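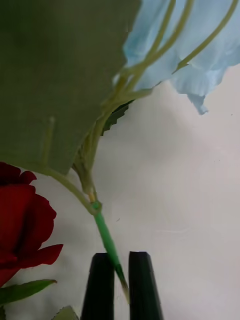
Fake flowers, two black gripper fingers, one green stem between them.

I've been asking the same question on this blog for years now: when does a machine get to do my chores? Everyone wants to talk about laundry and dishes. I want to talk about flowers, because flower arranging is the chore that got me excited again!

Think about what your hands do with a bunch of artificial flowers. You find the stem under the leaves, you pinch it somewhere it won't bend, and you pull slowly while everything else in the bunch tries to come along. A blue petal hangs down in the way, the rose has its own stem going off to the side, and there are leaves with toothed edges that love to hook onto each other. We do it while chatting. For a robot it's a pile of hard problems, and the part that matters is thinner than a pencil.

I spent Thursday evening reading notes from my friend Ainhoa Quintana, who works on gripping at a small outfit called Vemis. She keeps honest records (I love her for it). Over 30 tries at lifting a single fake stem out of a mixed bunch, her setup got 23. Two years ago I would have laughed at anyone who promised me ten. The misses were mostly tangles – the right stem came up with a neighbor attached.

What gets me is where the trouble sits. Closing two fingers on something is easy. Knowing which green thing is the stem and which is a leaf lying across it, that's the work. A wrist camera helps a lot, since it looks right down at the fingertips, but then one big leaf can fill a quarter of the view and you have to plan around what's hidden behind it.

So, can machines do household chores yet? My answer this February: some of them, slowly, with a person nearby. I'd let one sort silk flowers. I would not let one near my grandmother's vase. Ridwan Tarigan wrote to me last month to say shop work is further along, and he's probably right, as shelves and bins stay where you put them. He packs decorations for a living and says he'd happily hand over the bouquets first, because they're fiddly and they make his thumbs sore.

Next I want to know about real flowers. Real stems crush, and a real petal bruises if you look at it wrong. Ainhoa says she isn't ready to try. I've already offered to bring the tulips.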